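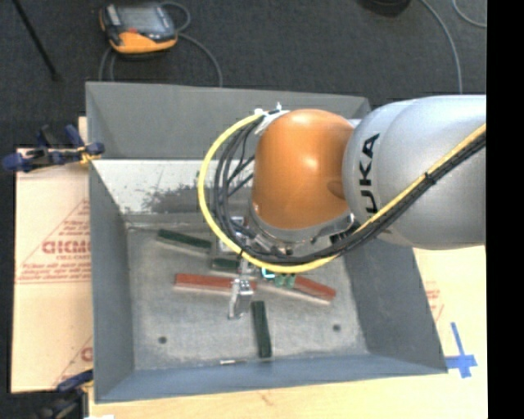 Über uns

Hallo und schön, dass du hergefunden hast! Wir sind Wama, eine kleine Werkstatt mit angeschlossenem Kursraum, und ich schreibe diese Seite jetzt schon zum dritten Mal neu (die alte klang wie ein Steuerbescheid).

Was machen wir? Wir zeigen Robotern, wie man Sachen greift. Wir nehmen den Arm an die Hand oder steuern ihn aus der Ferne, fahren eine Aufgabe vor, speichern das Ganze und machen es dann noch mal. Und noch mal. Für unser Projekt Kasia sind so im Mai 330 Vorführungen zusammengekommen, davon haben wir 194 behalten. Der Rest war krumm, zu hektisch oder ich hatte zwischendurch genießt.

Am liebsten mag ich den Griff in die Kiste. Klötze, die kreuz und quer liegen, sind für einen Menschen kein Thema, aber versuch das mal mit zwei Metallfingern und einem Schlauchpaket am Handgelenk! Da lernt man schnell, langsam zu werden. Unsere Kursteilnehmer fangen deshalb alle mit der Kiste an, egal ob sie vorher programmiert haben oder aus der Schreinerei kommen. Die Schreiner sind übrigens meistens besser.

Die Kurse dauern 14 Stunden, verteilt auf zwei Tage, in kleinen Gruppen. Jeder darf selber ans Bediengerät, zugucken allein bringt nämlich wenig. Für Firmen kommen wir auch raus, zuletzt waren wir bei Kuzmenko und haben dort mit den Leuten aus der Montage geübt. Das war laut, eng und richtig gut.

Wenn du vorbeischauen magst, schreib uns einfach über das Formular. Kaffee haben wir, Parkplätze leider kaum.

Zuletzt bei uns
- Kasia: was wir aus den verworfenen Vorführungen lernen
- Handführen oder Fernsteuern? Unsere Erfahrungen
- Neue Kurstermine für den Herbst

Kommentare

montagemaus: War im Mai dabei, mein Arm tat mehr weh als der vom Roboter. Komme wieder!

Tomow: Gibt es den Kurs auch abends?

Wama: Noch nicht, aber wir überlegen. Schreib uns gern!

Kontakt | © Wama 2021 | Nach oben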